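The Raise I Almost Didn't Ask For

By Lina Chamoun
2018-01-15

I found out what my coworker made because of a printer. He'd sent his offer letter to the shared one by the kitchen, got pulled into a call, and left it sitting in the tray under my own expense report. I read it. Of course I read it! I'd like to tell you I flipped it over after the first line, but I got all the way down to the signature and then I read the middle part again.

He was a new hire at Satel, which makes scheduling software for dental offices and is exactly as glamorous as it sounds. I had been there for four years. I had trained the person who was going to train him. And his base pay, once I'd worked it out by the month on the back of my own report, beat mine by $200 every single payday.

That may not sound like much. I've told this story at parties and watched people do the math and shrug. But we got paid every two weeks, and it added up, and I'd said no to a lot of things that year on the grounds that money was tight.

So I did what I suspect most people do, and did nothing for months. I was short with him in meetings, poor guy (he never knew why, and he's lovely). I complained to my sister. I updated my résumé and changed the font twice. What I didn't do was walk down the hall and ask for more money, which had been an option the whole time.

When I finally started asking around for this piece, I heard versions of the same thing from nearly everyone. A friend at Pullcombe, the furniture company, went three years without a raise and told me she'd been waiting for someone to notice. Her manager had assumed she was happy. She never brought it up, he never brought it up, and every January the cost-of-living bump went through at the same sad little number and they both said thanks.

A guy who used to run payroll at a shipping outfit called Rey was blunter. He said that in his time there, maybe one person in the building asked for a raise outside of review season, and that person usually got something. Not always what they wanted, but something. He also said the budget for it existed every year, and what wasn't spent by the fall went back upstairs. I had to put my sandwich down for that one.

Which brings me to timing, the part I got most wrong. I'd always believed you asked at your review. It's right there in the name – they review you, you bring up money. But at Satel, and at most of the places I heard about, the numbers were already locked by then. Raises were argued over in September, in a room I was never in, by managers with spreadsheets. By the time I sat down for my review in December, my boss was reading me a figure she had no power to change. She seemed as uncomfortable as I was.

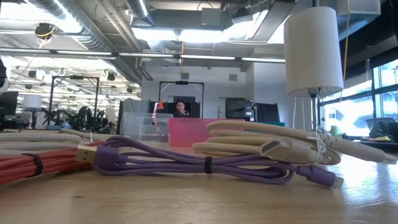 Preparing for the talk took me a full weekend, and I'd recommend giving it at least that. I started with a list of everything I'd done since my last raise, which I figured would take ten minutes and took most of Saturday, because my notes were spread over three notebooks, an old phone and a folder named "stuff." It went a lot better once I quit writing things down in the order I remembered them and began sorting them into bundles. My bundles for the talk were money I'd saved the company, customers I'd kept from leaving, and work I'd picked up when someone quit. The last pile was the biggest by a mile. I think it would be for most people.

Then I went looking for what the job paid elsewhere. I used job ads, mostly, and two phone calls to people I'd worked with before who turned out to be far less shy about their pay than I'd feared. One of them just texted me her number before I'd finished explaining why I wanted it. I've since made a habit of telling people mine when they ask. It felt rude for the first week or so.

And I picked a figure. A real one, with a comma in it. I wanted an extra $2,212 a year, which was what it would take to get me to the middle of the range I'd found, and I decided to say it just like that, without rounding. The payroll guy had told me that round numbers sound like a wish and odd ones sound like homework. I have no idea if there's any science behind that, but it made me feel better, and I needed all the help I could get.

The conversation itself lasted less time than it takes to microwave a burrito. I'd booked half an hour. I said I'd like to talk about my pay before the fall budget was set, I handed over one page, I said my number, and then I did the hardest thing I've ever done at work and stopped talking. My boss read the page. The air conditioner rattled. I counted ceiling tiles and lost my place. She said, "This is really useful, can I keep it?"

She could keep it! It hadn't crossed my mind that she might need ammunition too. She had to go into that room and fight for her people, and most of us had been sending her in with nothing but our nice personalities.

I didn't get all of it. I came up $100 short for the year, which to this day I find kind of hilarious – somebody, somewhere, felt they had to win a little. It was still the biggest bump I'd had since I started, and I never mentioned the offer letter. I'd planned to, as a last resort, and I'm glad I left it out. His pay wasn't his fault, and a page about my work was a stronger thing to be holding than a page I'd read by the kitchen.

I left Satel the next year for Narnance, where I still do some contract work between articles. When they made me an offer I asked for more before I'd even taken my coat off. They said they'd have to check, and they called back the same afternoon with a yes. I said thank you very calmly, hung up, and danced around the parking lot in the wrong shoes.

My sister, for the record, still hasn't asked for hers. She says she's waiting for her review.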